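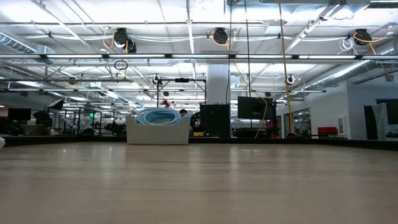 4.2 Who speaks in reports on the workplace dress rule

The second part of our analysis looks at the sources which were quoted in the coverage of the Rurkatholm dress rule. The rule was announced by the municipal council in October and it forbids visible religious signs for all employees who work at a public counter, including the library, the tax office and the health centre. As was described in Section 3, we collected the articles from two outlets, the daily newspaper Osach and the online news site Bite. Both cover the same region, but they have different owners and a different style of reporting.

For each article we coded every person or group who was quoted directly. A paraphrase was not counted as a quotation, even when the name of the speaker was given. Social media posts placed inside the article were coded separately, and we return to them in Section 4.3.

The material for this section consists of 24 articles. Eleven of them were published before the Saturday march and the rest in the days after it. Before the march, the most frequent speakers in both outlets were council members and lawyers. Women who would be affected by the rule were quoted in only six articles of the whole material, and all of these appeared after the march. In Osach, the women were mostly quoted near the end of the text, following a statement from the council. In Bite they were often placed in the first paragraphs, but the quotations were shorter and in several cases the speaker had no name and no profession.

This difference of position is important for how a reader understands the conflict. Kütt, in his earlier study of the Bravarero school protests, argued that the first quoted speaker sets the terms and the later speakers must answer to these terms. Our results support this view in part. When the council spoke first, the word "neutrality" was used by almost all the later speakers, also by those who were against the rule. When a protester spoke first, the articles talked more about work and income, and neutrality was mentioned late or was missing.

We also found that the marchers were described in different ways. Osach preferred "demonstrators" and "participants", while Bite used "Muslim women" in the headline and "the crowd" in the body of the text. Neither outlet described the marchers by their occupation, although several organizers had introduced themselves as nurses, teachers or clerks in the statement which they gave to the press. We compared this statement with the published articles. Of its four demands, only the demand to withdraw the rule was reported by both outlets. The request for a meeting with the labour inspector was not reported at all.

Some limits should be mentioned. The coding was done by two persons, and we disagreed on 16 quotations, mainly where a spokesperson was speaking both for an organization and for herself. These cases were discussed with Rasmus Kütt until we reached an agreement. Radio programs are not included, and it is possible that the affected women had more space to speak there. The number of articles is also too small for statistical tests, so we present the results as a description of the two outlets only.

4.3 Embedded posts as a second voice

Posts from social media were found mostly in Bite. They were usually placed directly after the first paragraph, with no comment from the journalist.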